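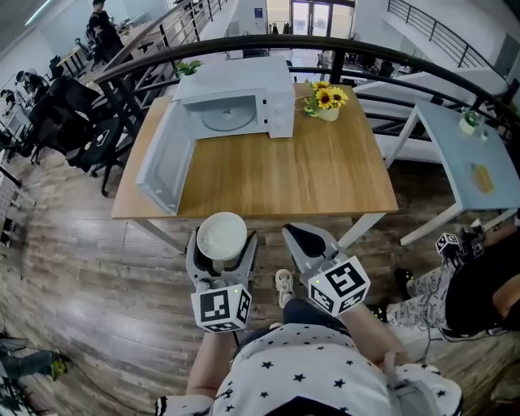

Microwave oven with door open, showing the glass turntable and dial control

A turntable is a rotating support fitted to the floor of a microwave oven cavity. It carries food through regions of differing field strength so that heating is more even than it would be in a fixed position.

Background
Microwaves reflected from the metal walls of a cavity form standing waves. Energy is high at some points and low at others, and stationary food heats in patches. At the usual operating frequency of 2.45 GHz the free-space wavelength is 12.2 cm, so adjacent maxima lie a little over 6 cm apart in the simplest case. Actual patterns depend on the cavity dimensions, the feed position and the load.

Construction
The common form has three parts: a tray, a roller ring and a coupler. The tray is usually tempered glass, which absorbs little energy at the operating frequency. The roller ring carries small plastic wheels that run in a shallow track. The coupler is a lobed plastic hub that engages ribs on the underside of the tray and is driven from below by a geared synchronous motor. Many such motors start in either direction at random, so the tray may turn clockwise in one cycle and counterclockwise in the next.

Limitations
Rotation evens out heating along circular paths only. Food at the exact center stays in the same place in the field and may be heated more or less than the rest. Placing small items near the rim reduces this effect. Rectangular dishes can strike the cavity wall and stall the drive.

Alternatives
Flatbed ovens omit the tray and use a rotating metal stirrer or antenna behind a cover. Some commercial models combine two feeds with a stirrer.

Maintenance
Uneven rotation is most often caused by food residue in the roller track or by a worn coupler. Trays with chips or cracks should be replaced. Replacement trays are matched by diameter and by the shape of the hub.

See also
Cavity magnetron
Dielectric heating
Mode stirrer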